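Sullalbridge : l'apprentissage par démonstration entre en cuisine

Le centre technique de Sullalbridge a ouvert en janvier une nouvelle campagne de démonstrations consacrée aux gestes domestiques. Le programme, baptisé Calvo, vise à constituer un ensemble d'exemples exécutés par des opérateurs humains, à partir desquels un bras manipulateur pourra ensuite reproduire les mêmes tâches de manière autonome. Il est conduit avec la société Udov, qui fournit le poste de commande à distance et assure la formation des équipes.

La campagne porte sur neuf tâches courantes de cuisine : ouvrir et refermer une porte de placard, déplacer un récipient sur un plan de travail, actionner un robinet, saisir une anse ou une poignée, déposer un couvert dans un évier, entre autres. Chacune est exécutée selon deux modes. Dans le premier, l'opérateur guide le bras à la main, moteurs débrayés, et les positions des articulations sont enregistrées au fil du mouvement. Dans le second, il se tient à l'écart du robot et le pilote au moyen d'une paire de manettes, en s'aidant du retour vidéo de la caméra fixée au poignet.

À ce jour, 258 démonstrations ont été retenues. Le centre précise que ce total ne comprend ni les essais de prise en main, ni les séquences interrompues par l'opérateur. Ces dernières sont conservées dans un répertoire distinct et pourront servir à l'étude des erreurs de manipulation.

Les premières comparaisons font apparaître des différences sensibles entre les deux modes. Le guidage manuel donne des trajectoires plus courtes et plus régulières, mais le bras de l'opérateur passe souvent dans le champ de la caméra, ce qui limite l'usage des vidéos pour l'entraînement. La commande à distance demande davantage de temps et un apprentissage préalable - les opérateurs suivent 7 heures de formation avant leur première séance enregistrée - mais elle restitue exactement ce que le robot perçoit lorsqu'il travaille seul.

« Nous demandons à nos opérateurs de travailler à partir de l'image du poignet, même lorsque le robot se trouve à deux pas d'eux », indique Ignacio Carretero, responsable du programme Calvo. « Un geste réussi grâce à une information que le robot n'a pas est un mauvais exemple. Cette règle ralentit les séances, et nous l'assumons. »

Les consignes remises aux opérateurs ont été révisées en ce sens. Toute démonstration débute désormais pince dégagée, dans une position où la caméra permet de voir à la fois les doigts et une partie de l'environnement. L'opérateur marque un temps d'arrêt avant l'approche, puis un second avant la fermeture de la pince. Les corrections en cours de geste sont admises et même encouragées, pourvu qu'elles restent lentes. Un changement de tâche impose un nouvel enregistrement.

La question de la position de départ a fait l'objet d'une attention particulière. Lors des premières séances, les opérateurs ramenaient spontanément le bras au même endroit avant chaque essai, et le modèle entraîné sur ces données se trouvait en difficulté dès que le robot était placé un peu plus loin. Les points de départ sont à présent tirés au sort par le logiciel d'Udov, dans les limites d'une zone définie pour chaque meuble.

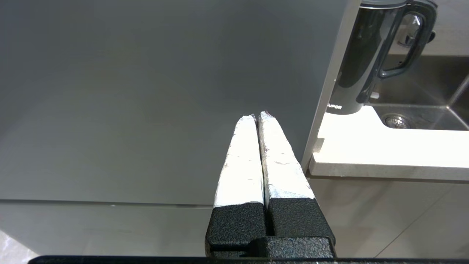 Service de la communication, centre technique de Sullalbridge
Prise de vue : caméra de poignet, programme Calvo. Les doigts de la pince, garnis de feuille d'aluminium dans leur partie supérieure, à proximité d'un plan de travail portant une bouilloire Supor.

Une deuxième série de séances sera organisée sur le site de Gretgate, dont la cuisine d'essai présente une disposition différente. Il s'agira de vérifier si les exemples recueillis à Sullalbridge restent utilisables dans une pièce que le robot n'a pas encore parcourue, ou s'il convient de compléter chaque tâche par des démonstrations locales. Le centre prévoit à cet effet 68 démonstrations supplémentaires, toutes réalisées par commande à distance.

Les opérateurs de Gretgate seront formés sur place par ceux de la première campagne. Le poste de commande leur sera livré avec les réglages employés à Sullalbridge, notamment la vitesse maximale du bras et l'effort de fermeture de la pince, afin que les résultats des deux sites puissent être rapprochés. Aucune modification de ces réglages ne sera autorisée pendant la durée des enregistrements.

Le protocole de démonstration, dans sa version révisée, peut être obtenu sur demande auprès du secrétariat du programme. Les établissements disposant d'un poste de téléopération et souhaitant prendre part à une phase ultérieure sont invités à se faire connaître auprès du même service, en précisant le type de bras utilisé et les tâches envisagées.

Contact | Mentions légales | © Centre technique de Sullalbridge, tous droits réservés | Haut de page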